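Workshop Tips: Trying Out Gripper Fingers on Shoes and Boxes

Choose test items you already own. Soft shoes and stiff cardboard give a gripper two different jobs. Mark the arm's starting position on the desk with tape, and log every attempt. 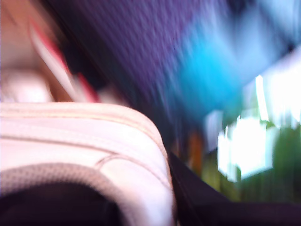 Set the camera exposure before you start. Bright windows wash out pale items, so close the blinds or turn the desk. Lower the arm speed if the wrist view smears.

Tie laces before each run. Loose loops can catch between the fingers.

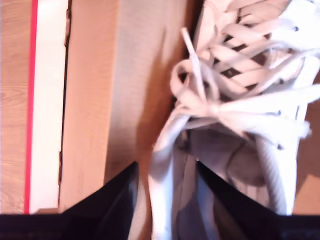
Photo: Skirkwood Workshop Notes

Approach a sneaker at the collar first, then try the side. We ran 120 grasps with the Prekport fingers and 118 with the Tefera set. Use the same shoe for both. 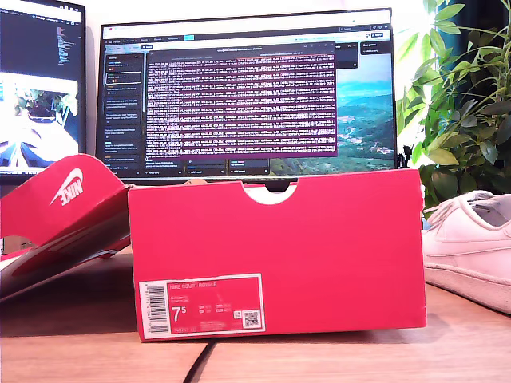

Keep cables out of the arm's path. Save the controller log after each set; ours came to 1,543 lines.

For thin cardboard, start at the lowest force and raise it one step at a time.

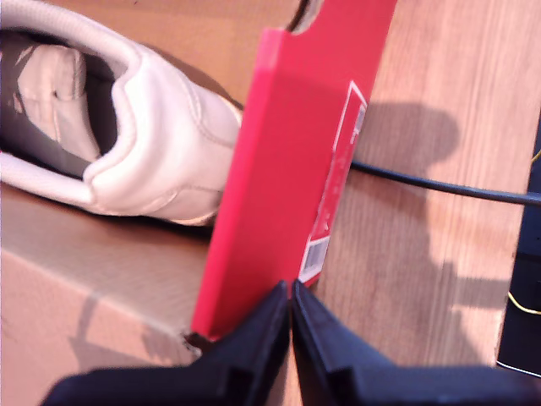
Check the card for dents after each hold. Wipe the fingertips with a dry cloth before switching to the next item.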